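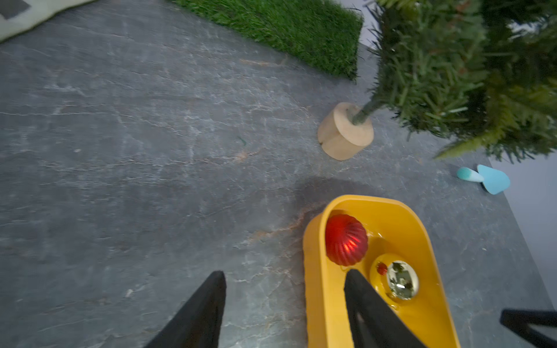

Why does a warehouse keep safety stock for an item whose sales can be forecast?
A forecast gives the expected demand, and safety stock covers the error around it. If stock is set equal to expected demand, the item will run out in about half of all order cycles when errors are symmetric.

Unit 4: Inventory for Seasonal Goods

Terms used in this unit

Lead time: the interval between placing an order and having the goods ready to pick. Inspection and put-away are included.
Cycle stock: the part of inventory used up by normal demand between deliveries.
Safety stock: the part held against variation in demand or lead time.
Reorder point: the inventory position at which a new order is placed.
Inventory position: stock on hand, plus stock on order, minus backorders. Students often use stock on hand alone, and this leads to double ordering.

4.1 Two kinds of seasonal item

Some goods sell all year with a peak. Others, such as holiday decorations, sell in one short window and are worth much less afterward. The first kind can be handled with a reorder point that changes by month. The second kind usually cannot, as the supplier's lead time is longer than the selling season. The buyer places one order and lives with it.

4.2 The single-order problem

Let Cu be the cost of being one unit short (normally the lost margin) and Co the cost of having one unit left over (purchase cost minus salvage value). The order quantity Q should be set so that the probability of demand being at or below Q equals

Cu / (Cu + Co)

This is called the critical ratio. When Cu and Co are equal the ratio is 0.5, and Q is the median of demand. A higher margin pushes Q up. A low salvage value pushes it down.

4.3 Worked case: Gramdale

Gramdale, a garden and gift wholesaler, orders boxed decorations from Trernmont in February for delivery before fall. Demand is taken as uniform between 3001 and 4000 boxes. Shortage cost is $48 per display box and overage cost is $50.

Critical ratio = 48 / (48 + 50) = 0.490

There are 1000 equally likely values, so Q = 3000 + 490 = 3490 boxes. The exact ratio is slightly below 0.490, and the result is rounded up to the next whole box.

Note that Q is just under the median. Shortage and overage costs are almost equal here, and the answer is not sensitive to small changes in either one – the width of the demand range matters more.

4.4 Storage cost

Unsold boxes can be carried to the next year. In that case Co is the holding cost for the year plus any expected markdown. Use the full landed cost only if the goods will be scrapped.

Problems

1. Repeat 4.3 with a shortage cost of $50 and an overage cost of $48.
2. Sala sells the same item all year. State which of the terms above apply to it and which formula does not.
3. Read the Trindis case in the course packet and compute the inventory position at the end of each week.

Problems are due at the start of the next class. Show units in every line.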